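Issa Nimri
Garage robot thread, continuing from June

1/ The small robot is called Illo. It has 13 motors and a base which I cut in my shed. The cost until now is 708 dollars, and my wife knows the number.

2/ Before I let Illo drive in the real shed, I test it in simulation. I built the room in the evenings – grey wall, dark brown floor, a red fire extinguisher standing by the wall. 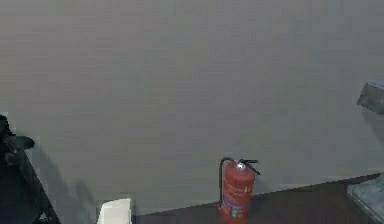
3/ The extinguisher is my landmark. Red colour on grey is easy to find for the detector, so I started with this one.

4/ Last night I ran 2,000 short drives. At 70 per cent I stopped the training to change the lighting, and now I must repeat it. My mistake.

5/ Next is the wheel mount. If somebody has a spare Ekari bracket in Woltberg, please write to me. I can pick it up.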